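**Saltel moves its knit show to Nesermont, adds a repair room**

Quick one before the doors open. Saltel is taking its May collection to Nesermont this year, 22 looks, most of them knit, all cut from yarn the label bought back from its own unsold stock. Designer Viktória Pálfi confirmed it this morning. No runway. Models will sit, stand, wander off, and visitors can touch the sleeves.

The yarn gets unraveled and respun at Brondia, a small mill that has worked with Saltel for 2 seasons now. Pálfi says the color is never quite the same twice and she has stopped trying to fix it. "People ask for the exact gray from last year. I don't have it. I have this gray."

Also new – a repair room in the back, run by Miklós Barta of Szűcs, the button and trim workshop. Bring a coat or a cardigan, one peice per person. Barta will take 20 jobs a day and no more, so go early.

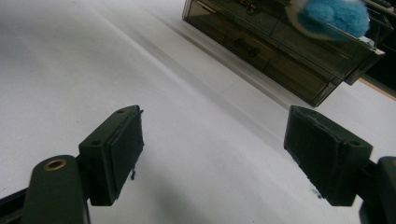
Tickets are 21 euros, repairs included, kids free. Doors at 10 a.m., last entry at 5. Prices for the knits aren't out yet; Pálfi would only say they'll be lower then last season's. Made to order, no stock kept, and a wait of several weeks for the long coats. Order forms will be at the desk by the entrance – paper only.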